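Workshop tips: good practice with hand-held grippers
Written by Nawal Abdel Hamid, last changed 1 January 2022

These tips are for people who work with a pair of hand-held grippers at a desk or a table, to record how everyday things are picked up and put down. I began to collect them when I worked at the Drevia workshop, and later the people in Wesport added their own. A few of them are house rules and you should follow them as written. The others are only habits which I find good. If your workshop has a stricter rule, please follow the stricter one.

Before you begin

Clear the desk of everything that does not belong to the task. Cups and bottles go to a different table, also when they are closed.

Take off rings and bracelets and push your sleeves up a little, so the cuff stays free of the jaws. Long hair should be tied. If you wear a harness, close the buckle first and pull the shoulder straps afterwards. In the other order the harness sits crooked, and after one hour you feel it in the neck.

Open and close each gripper a few times with nothing in it. You should feel the same resistance every time. If one jaw is heavier than on the day before, do not use force. Write it on the fault sheet and take another pair.

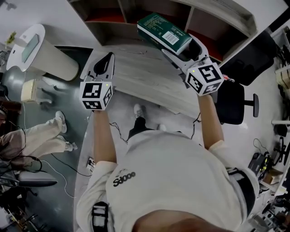
Both grippers in use at the desk, with a green box in the right one.

The marker cubes

Treat the cubes like the lens of a good camera. Do not hold a gripper by its cube, and do not put it on the desk with the cube downwards. A fingerprint on the pattern can be wiped off with a dry cloth. Do not use kitchen spray or window cleaner. In Wesport we ruined one whole set with window cleaner in a single morning, and the print came off on the cloth like wet newspaper.

If a corner of the pattern lifts, do not press it back with tape. Shiny tape makes reflections, and the cube is then worse than before. Change the cube and note the change in the log. Our form for this is number 3104, but a normal notebook does the same service, provided that everybody writes in the same one.

Cables

Each gripper cable should have enough length for a full reach of the arm and a little more. Try it standing up, with the arm straight in front of you, before you record anything. Let the cable go down along your body. It should never pass between your two hands.

Power strips may lie on the floor near the desk, but not where the feet go. Look where your chair will roll when you push it back. If you must cross a walking way with a cable, use a cable cover. A carpet on top of a cable is forbidden in our house and I think it should be forbidden in yours.

Picking things up

Start with boxes that have straight sides. Take them in the middle, with both pads flat against the sides. Close slowly until the box does not slide, and then stop. Beginners nearly always squeeze too much.

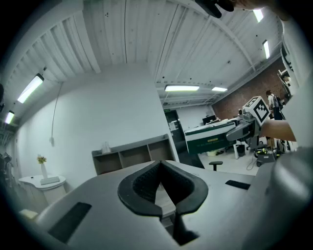
Soft packages need more patience. The sides give way, and you may think the grip is firm when it is only the wrapping that is held. Lift first by the height of a finger, wait a moment, and then continue. If the package turns in the jaws, put it down and take it again. Do not try to correct it in the air with the second gripper. It looks clever, but the recording is difficult to use afterwards.

For the first week we keep a limit of 200 grams for each hand. It is not a limit of the tool, it is for the wrist. Later you may go higher, if the person responsible for the workshop agrees.

Glass, knives and anything with hot liquid are not lifted with the grippers at all. I was asked many times for an exception and the answer stays no.

Working beside other people

Say aloud when you begin and when you stop. One short word is enough, the same word every time. In our group we say "on" and "off".

Keep your elbows inside the width of your own table. When two persons work close to each other, agree before who may reach over and who waits. It is also polite to ask the people at the desks behind you whether they mind to be in the recording. Some of them do mind, and then you turn your table.

Do not give a closed gripper from hand to hand. Open it, put it on the table, and let the other person take it from there. 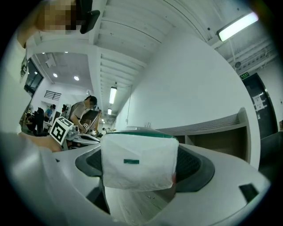

Visitors may watch, but they stand to the side and do not touch the things that are laid out. If a visitor wants to try, he gets the same introduction as everybody else, and the visit takes a bit longer.

Breaks

Our rule is 15 minutes of work and then 4 minutes with both hands empty. Many people find this too careful in the beginning. Use a kitchen timer with a loud bell, and put it where you cannot switch it off without getting up. During the break shake the hands and look at something far away.

Cleaning and putting away

Wipe the rubber pads with a slightly damp cloth and let them dry in the open air. Dust from cardboard collects in the fine texture, and a soft old toothbrush brings it out well. Please do not use the same toothbrush for the cubes.

Store the grippers with the jaws a little open. The cables are rolled in wide loops, never around the handle. Obeidat taught me to close each loop with a strip of cotton ribbon in place of a rubber band, and I have done it like this ever since.

The Neseck workshop keeps its pads in a separate tin with a lid. For us a shoebox is enough, with the date of the last change written on the side in pencil.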